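Como lavar e guardar sacos de pano sem os estragar

203 partilhas · 7 comentários

Um saco de pano claro suja-se depressa, sobretudo nas asas e no fundo. A maior parte das nódoas sai com água fria e sabão, desde que não passem semanas no tecido. O que costuma estragar o saco é a água quente e a máquina de secar.

Comece por esvaziar o saco e virá-lo do avesso. Sacuda as migalhas dos cantos e passe uma escova seca pelas costuras. 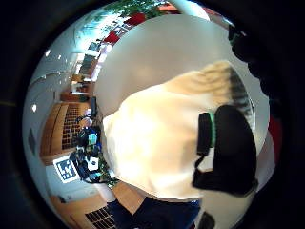
As nódoas de gordura tratam-se antes da lavagem. Cubra-as com fécula de milho, deixe atuar uma noite e escove. Depois esfregue um pouco de detergente da loiça com os dedos, sem escova dura. Num tecido creme como este, com pregas macias, o detergente mal enxaguado deixa uma auréola amarelada, por isso passe por água duas ou três vezes. Se o saco tiver peças pretas presas, uma alça por exemplo, lave essa zona à parte com um pano húmido – a tinta escura pode largar no pano claro.

Para as nódoas de café, água fria com uma colher de vinagre branco chega quase sempre. A Ornella Russo, leitora de Wultport, usa bicarbonato e diz que o resultado é o mesmo. Lixívia, só em algodão branco liso.

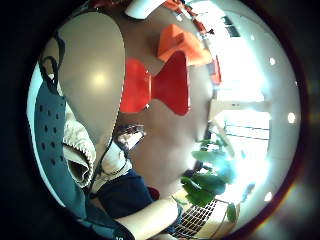

Na máquina, escolha um programa curto a 30 graus e meta o saco dentro de uma fronha velha, atada com um nó. Não misture com calças de ganga nem toalhas novas. Centrifugação baixa, ou fica com vincos que nem o ferro tira.

Seque à sombra, pendurado pelo fundo e não pelas asas, para estas não esticarem. Passe a ferro ainda ligeiramente húmido, do avesso. Os sacos forrados demoram o dobro a secar – abra bem a boca e meta lá dentro uma toalha enrolada durante a primeira hora.
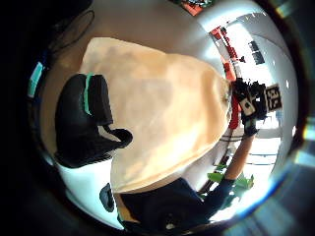 Peça de pano, talvez um saco, com dobras macias.

Guarde os sacos dobrados em três numa gaveta seca, sem plástico. Em novembro, com a humidade, convém tirá-los e arejá-los uma tarde.

Mais de 394 visualizações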